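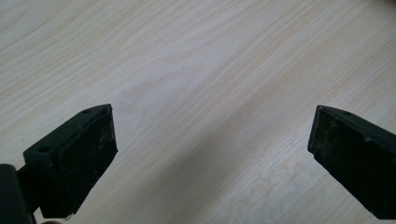
Equipment review: Prulleck oval soap dish with bar soap
Washroom and Kitchen Supplies, item 2618

Summary of findings
The Prulleck oval soap dish was assessed as a replacement for the pump dispensers at present installed in the staff kitchens and visitor washrooms at Zironport. It was tested together with the pink bar soap supplied by Papadakis under the existing contract. The dish is recommended for staff kitchens. It is not recommended for visitor washrooms, for the reasons given under Use in shared areas.

The dish
The dish is an oval tray with a shiny metallic rim and a grey insert of parallel ridges on which the bar rests. Water collects underneath and is tipped away by hand. The insert lifts out without tools, although the fit is tight when new and users with wet hands found it awkward in the first few days. The rim shows fingerprints readily. A dry cloth removes them, and cleaning staff asked that this be added to the daily list.

The dish was placed beside the sink in each kitchen for six weeks. It did not slide on laminate or tile. On the older steel draining board in the ground floor kitchen it moved when knocked, and a thin rubber mat was placed beneath it for the remainder of the trial.

The soap
The bar is a rounded block with bevelled edges and a raised oval emblem on the upper face. It has a mild scent and lathers adequately in hard water, if a little slowly. 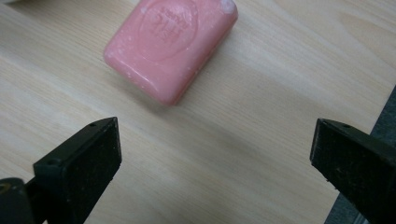 Does the emblem affect how the bar dries?
The raised oval holds a small amount of water if the bar is put back with that face upwards. Bars placed emblem down on the ridges dried more evenly, but also stuck slightly overnight.

Small white flecks on the surface of bar soap were raised by two kitchens as a possible fault. The reviewer does not consider flecks of this kind a reason for rejecting a bar. They made no difference to lather or feel, and a quick rinse before first use is sufficient.

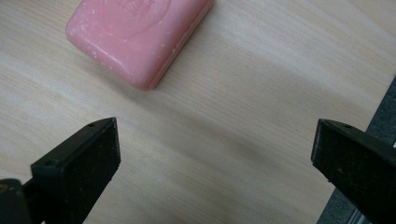 Pink bar soap, oval emblem on the upper face.

Use in shared areas
A total of 1498 hand washes were recorded on the tally sheets, the majority of them between noon and two o'clock. Bars in the staff kitchens kept their shape well when returned to the ridges. In the visitor washrooms they were often left on the counter instead, where they softened and marked the surface. Several visitors also stated that they would prefer not to share a bar. The present dispensers, made by Protum, should therefore remain in those rooms. 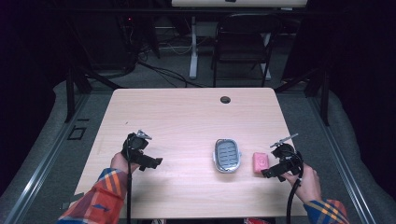 Cleaning of the dish itself presented few difficulties. Residue gathers between the ridges and is best removed with a nail brush and warm water – a cloth does not reach the bottom of the grooves. Where this was left for more than a week, the deposit hardened and the insert had to be soaked.

Supply
Prulleck delivers in cartons of 128, a quantity well above the needs of the kitchens alone. Smaller orders are accepted at a higher unit price. Spare inserts are not sold separately at present – a point which has been raised with the supplier.

Recommendation
Approved for staff kitchens from September. To be looked at again when the soap contract is renewed.

Reviewed by Vangelis Lazaridis, Facilities Supplies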